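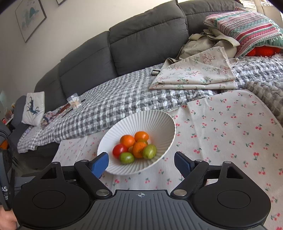

Arlo Montoya wrote:

> I read the note on weighted sampling two times and I still do not see where the gain comes from. You take the same hand-held demonstrations, you show the frames near contact more often during training, and the policy gets better at picking small tomatoes out of a bowl. Fine. But frames near contact are also the frames where the fingers hide most of the target. I would expect the network to learn less from them, or to learn the look of the finger pads.
>
> Second, how do you decide where "near contact" begins? If somebody marks it by hand, the method does not scale to the Gremstead recordings, and I would not call it a method yet.
>
> Third, was the cloth under the bowl the same in training and in test? A printed cloth with small red fruit on it looks to me like a very easy thing to confuse.
>
> Arlo

Print this message | E-mail this message

Dear Arlo, dear all,

Thank you for the careful reading. I answer in your order.

1. Where the gain comes from. I had the same expectation as you before we ran it. What we see in the logs is that the uniform policy reaches the bowl well and then waits above the rim. In a normal demonstration the approach is long and the closing is short, so with uniform sampling the network sees very few examples of the part which is difficult. When we give more weight to the closing part, the waiting mostly disappears. In 39 test trials the uniform policy finished the pick in 26. The weighted policy, with the same data and the same number of training steps, failed in 4 of 39. Both were run with 2 training seeds and I report the worse seed in each case.

About the finger pads: you are right that they fill a large part of the view. We tried to cover them with a gray mask during training and the result became worse. My guess is that the network uses the pads to judge how open the gripper is, even though we also give it the width as a number. I can't prove this with the data I have.

2. Where near contact begins. It is not marked by hand. We take the width signal of the gripper, smooth it, and look for the last moment when the fingers start to move together before the lift. The window is placed before and after this moment. The weak point is a person who opens and closes the fingers during the approach, as some people do when they are thinking. For these we use the Hettiarachchi filter, which removes short closings with no lift after them. It also removes true failed grasps, and I am not happy with that, because a failed grasp followed by a second attempt is useful to learn from. If somebody on the list has a better rule, I would like to try it.

3. The cloth. For the bowl with tomatoes on the cherry-print cloth, the answer is no: that cloth was kept only for test. The training recordings used plain covers and one with stripes. We did see the confusion you describe. Some of the failures of the weighted policy are of this kind, the gripper goes down beside the bowl, toward the print. The uniform policy does this too, so I don't think the weighting causes it. Ripe tomatoes are more affected than green ones. I did not separate the numbers by color, as the instruction to the policy was only to take one tomato, any tomato.

One more point which was missing in the note. The bowl stood on a sofa seat, and a soft seat gives way when a finger presses on the rim. The bowl can then tilt and the tomatoes roll. On a hard table the difference between the two policies is much smaller, so please do not quote the numbers above as a result for tables. I should have written this in February when I sent the first draft to the Sketisano group.

The sampling code is in the Uvis tree under the training tools. The window length is set in the config file and the default value there is too long for small objects. I will correct it this week. Until then please shorten it by hand if you work with fruit.

I would be glad to know if the waiting above the rim also appears in your recordings from Gremstead.

With best regards,
Dorota Sobczak

Print this message | E-mail this message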